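Painting a high exposed ceiling without wrecking the floor: spray or roll?

Asked in June

Hi all, longtime reader, first time asking. I took over the lease on a big room in the old Christodoulou building in Iltska this spring and I love it, but the ceiling is driving me nuts. It's the open kind, no tiles or drywall, and it was painted white at some point by someone who was clearly in a hurry. Since then it has picked up dark scuffs and stains all over, and there are conduits and pipes running along it that got the same coat of white as everything else.

My landlord says I can paint whatever I want as long as I pay for it and don't get any on the floor. The floor is wood and he is VERY attached to it (he brought it up three times when I signed). I measured it at 413 square feet, so it's not a warehouse, but it's a lot of ceiling to be looking straight up at with a roller in your hand. 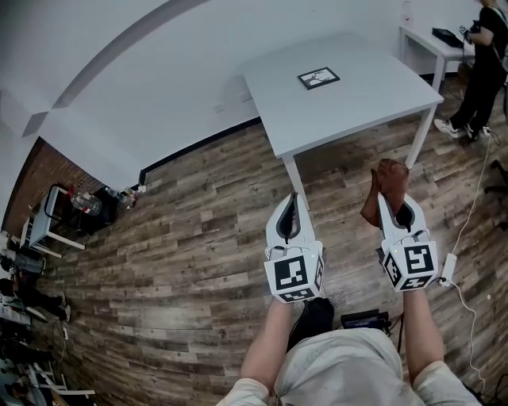

Cords at floor level

So that's my first question really, what do I do about the floor? We've got cords and bags and all kinds of stuff down there on a normal day. I can clear it out for a weekend, but I can't shut the place for a week.

My second question is spray or roll. I've rolled plenty of bedrooms and I'm pretty decent at it, but I've never owned a sprayer. Boltley rents one for $56 a day, which seems fine, but the guy at the counter said I'd spend more time masking than painting and I honestly couldn't tell if he was trying to help me or get rid of me. The walls are white too and they're in good shape, so I don't want to have to redo those.

Also the stains! Do I have to do anything about those first or will two coats of decent white cover them? I was going to use the Tratico flat ceiling white, mostly because my sister has half a bucket left over and it's free.

Any help appreciated, I've read so many of the old threads on here that I'm more confused than when I started.

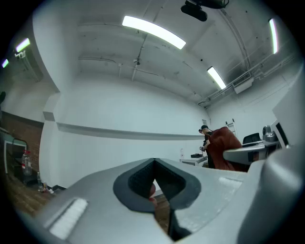
Ceilings & Trim > Painting > Exposed ceilings

3 answers, sorted by most helpful

Answer 1 (marked helpful by 30 people)

Spray it. I did the ceiling in my shop a few years back and started out with a roller, and I quit after one evening. Flat areas are fine with a roller. It's the pipes that get you, because you have to come at every one of them from both sides with a little brush, and then you climb down, move the ladder and find the bit you missed.

Now the guy at the counter is right about the masking, it does take longer than the spraying. I'd give it a full day. Cover the whole floor with rosin paper first, tape the seams, and then put plastic on top of that. Plastic by itself is slippery and the paint sits on it in puddles and you'll walk it right out the door (ask me about my hallway). For the walls, run a strip of wide tape along the very top and hang light plastic off it all the way down. Spray mist goes everywhere, it'll find your cords and your bags and your coffee, so anything you can carry out, carry out.

On the stains, wash a small patch and see what happens. If it's grime or scuffs it'll come off or at least lighten up and you can go right over it once it dries. If you get a yellow or brown ring that won't budge, put a stain blocking primer on it, shellac if you can stand the smell. Plain ceiling paint looks great for an evening and then the ring comes right back through. If any of it is from a leak, get the leak looked at before you buy anything!

Oh and please wear a real respirator and goggles. Open the windows too. And if the building is old, test the existing paint for lead before you scrape or sand any of it. Kits are cheap.

Answer 2

Roll it. 18 inch roller, long nap, extension pole, done. I never saw the point of renting a machine you have to clean for an hour. Who looks at pipes anyway

Answer 3

I'd go in between these two. Spray the ceiling and then have a second person follow along behind with a dry roller on a pole to push the paint in, it evens everything out and you get fewer drips. We did our church basement that way with 2 people and it went quick.

One thing I didn't see mentioned is the free paint. Half a bucket won't come close for that much ceiling, and if you top it up with a new one, mix the two together in a big pail before you start or you'll see the line where you switched. Also check that your sister's hasn't gone off. If it smells like sour milk, toss it.

And kill the power to anything up there with an open box before you spray near it. Tape over the boxes and any labels on the conduit, your electrician will want to read those later.

Reply from the person who asked

Thank you!! Going with the sprayer and the rosin paper. Did the wash test last night on one patch by the door and most of it came off on the rag, so I'm hoping it's mainly dirt. Ordered a lead kit too. Does anybody know if you can leave paint in the sprayer overnight or do I have to clean it out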